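The end of our first year, and a bottle of orange

2019-06-24

I have been promising to write this one up since before half term, and several of you have been kind enough to ask (Mum, mainly), so I've made a pot of tea and I'm going to do it properly.

For anyone who has wandered in from the gardening posts, I help out at the robotics club in Tramthorpe. I say help out. I started by giving my youngest a lift there last October, and I stood about at the back with my coat on for two weeks until Nerea handed me a screwdriver and asked if I would mind holding something. I have been holding something ever since. Nerea Peñalver runs the whole thing, and she has the sort of patience I wish I'd had when mine were small. She can watch a fourteen-year-old put the same cable in the wrong way round three times and simply wait, smiling, with her hands in her pockets.

There are seven of them in the senior group this year, and their project had one of those titles that looks lovely on a form: Assisted Handling in the Home. What it came down to was picking up drinks. The thinking, which came from the youngsters themselves, was that if you've got bad hands, or you're in bed and can't reach, a drink that has fallen over is a real nuisance, and it would be a fine thing to have something that could fetch it back. One of the girls has a grandad in that position and she was very firm about it. Everything had to work on a bottle lying on its side, she said, because that's where they always end up.

Well. You would think a bottle was easy. It's more or less the same shape all the way along, it doesn't run off, and you can buy them anywhere. But a bottle on its side rolls, and it rolls away from whichever finger gets there first. Then if you squeeze harder to stop it rolling, the plastic gives and the whole thing squirts out sideways like a bar of soap. We had a whole month of that. I got quite good at catching.

The hands are called Zindards, after the plans they were built from, and I couldn't tell you what the word means. The club named its two arms as well, Segura and Janau, and I have no idea who chose those either, but they stuck, and before long we were all talking about Janau having a bad evening as if he'd had a row with his wife. You do get fond of them. I was against it at first. I said to my husband that I was not going to start feeling sorry for a machine, and then one night a finger joint came loose and I went home thoroughly upset.

Most of the spring went on practice runs. The senior group decided, after a long argument with a lot of biscuits in it, that they wouldn't try to write down every movement in advance. They would collect good attempts and bad attempts and work from those. So it was bottle down, reach, close, lift, put back, and then the same again with the bottle turned a little. They did up to 200 of those in an evening when things were going well, and on other evenings they did four and spent the rest of the time looking for a screw.
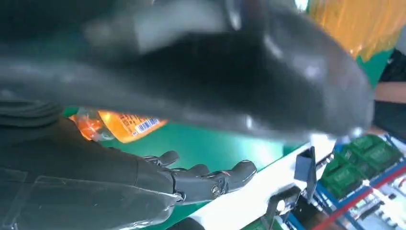 Going in for the orange one, green mat underneath and the storage bins over the other side.

The orange drink became the favourite. We tried water first, and it's a devil to see, clear on clear, and half the time the software seemed to think there was no bottle at all. Somebody turned up with orange one evening and things improved straight away. The green mat helps as well. It was bought for something else entirely, a cutting-out job I think, and it gives everything a bit of grip and stops the table shining back at the cameras.

What I hadn't expected was how much of it is writing things down. Every run goes in the log with a note beside it, and the notes are a joy. The early ones are very serious ("grip incomplete, index finger late") and by May they have rather let themselves go ("no", "no again", "nearly!!", "Janau what are you doing"). When they added it all up for their display board they had 1322 runs in the book, and I don't mind telling you I had a bit of a lump in my throat. That's a lot of evenings for people who also had exams.

We took it all to the county schools' day at the beginning of this month. Two car boots, one borrowed trolley and a long extension lead that I'd been told we wouldn't need, and did. The first public run went wrong. The bottle rolled clean off the mat and a small boy in the front row laughed so much he had to be taken out. The second run was better, and the third was just right. Up it came, steady as you like, and stayed up, and the girl with the grandad put both hands over her face. They came second in their section and won £400 for parts, and they have already spent it four times over in conversation. The winners had made a thing that sorts recycling and it was very good, I have to say, though I thought our board was neater.

Next year they want to use both arms together, so that one can steady the bottle while the other takes the cap off. Nerea thinks the cap will be harder than everything else put together. I have been put down for cap duty, meaning I shall be the one screwing them back on between goes, and I have already bought myself some of those rubber jar grippers.

The club stops now for the summer and starts again in October. If you're near Tramthorpe and have a youngster who takes things apart, do bring them along, they needn't know anything at all. And if you have any of those large clear storage boxes with lids going spare, I'd be very glad of them, as the fingers all need putting away somewhere before the holidays and at the moment they are in my airing cupboard.

Back to the tomatoes next time, I promise. They've got whitefly.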